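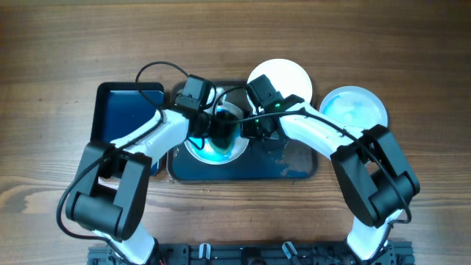

Merging Duplicate Contacts

Jovon checks for duplicates each time you import a list. Records that share an email address are flagged and held in the Review queue until you merge or dismiss them.

Before you start

You need the Editor or Admin role. Export a backup from Settings > Data > Export. In our test account, a list of 2440 contacts came down to 2180 after merging. 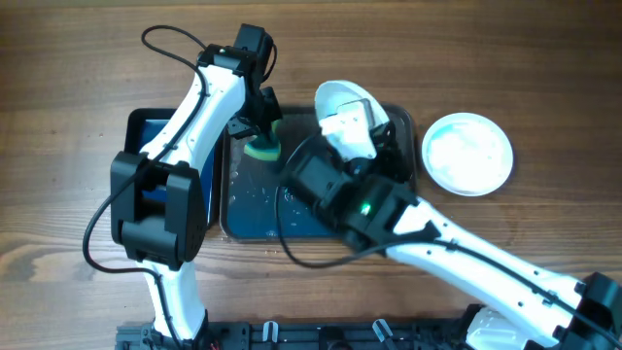
By the Kwan documentation team | Updated Mon 10 June

To merge two records

1. Open Contacts and select Review queue.
2. Click a flagged pair. The older record opens on the left and the newer one on the right.
3. Choose the primary record. Its contact ID is kept, and the other ID is retired.
4. For each field that differs, click the value you want to keep. If you don't choose, Jovon uses the value from the primary record.
5. Check the Subscriptions panel. If either record has opted out of email, the merged record is opted out too. You can't change this during a merge.
6. Click Merge.

Note: Notes, tags and form submissions from both records are combined. Tags that appear on both are listed once.

CAUTION: A merge can be undone for 15 days from the record's History tab. After that it is permanent.

To merge in bulk

1. In the Review queue, tick the pairs you want, or use Select all.
2. Click Actions > Bulk merge.
3. Pick a rule: Keep newest, Keep oldest, or Keep most complete.
4. Look over the preview. It shows 5 sample pairs. Click Refresh to see others.
5. Click Run. Large jobs continue in the background, and you get an email when they finish.

Note: Bulk merge skips any pair where both records are enrolled in an active campaign. Merge those one at a time.

CAUTION: Don't start an import while a bulk merge is running. The import will fail and you'll have to upload the file again.

If your account syncs with Bosum, pause the sync first under Settings > Connections. Retired IDs are sent across the next time it runs.

We use cookies to remember your settings. Accept | Manage preferences

© Kwan Software, Stasstead | Contact support | Back to top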